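26/3/21 – caderno de oficina, bancada de pinho

Continuação do ensaio de embalagem para o lote Prakus. Objetivo de hoje: decidir se a caixa de cartão canelado castanho serve para os artigos pequenos de peluche ou se passamos ao formato abaixo no catálogo da Kaufmann.

Montagem do fundo. Com as abas interiores dobradas por ordem (curtas primeiro, longas depois), a aresta fica direita. Com a ordem trocada, uma das curtas inclina para dentro e rouba altura útil. Repetido 4 vezes, mesmo resultado. Anotar na folha de instruções da Jendico, que continua omissa neste ponto.

Fita. A fita bege agarra bem ao canelado se for pressionada com a espátula do centro para fora. Só com a mão levantou nas pontas em 2 caixas, ambas guardadas junto à janela. Suspeito do pó do cartão – falta repetir com a superfície escovada.

Enchimento. A bola de peluche amarela e branca é a peça de referência para o teste de folga. Comprime pouco e recupera a forma, mas os gomos laterais prendem na aresta das abas se a caixa estiver deitada. Entrada com a caixa de pé: sem problema. Deitada, convém abrir as abas por completo antes.
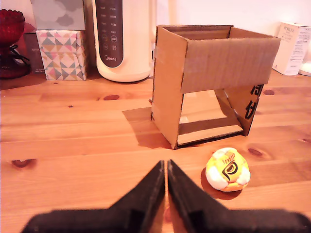 A Roswitha Zürcher propõe cortar as abas interiores em 3 cm. Não estou convencido: perde-se rigidez no fundo e o corte à mão nunca sai igual. Prefiro vincar de novo e dobrar contra a parede, com um ponto de fita. Ensaiar as duas soluções na mesma série.

Vidro: o artigo vermelho facetado não entra neste ensaio. Precisa de divisória própria e o material da Plindau ainda não chegou.

Pendentes:
– pedir 27 caixas do mesmo formato, mesmo fornecedor
– espátula nova, a atual tem rebarba
– rever em julho o preço da fita
– passar a limpo a tabela de folgas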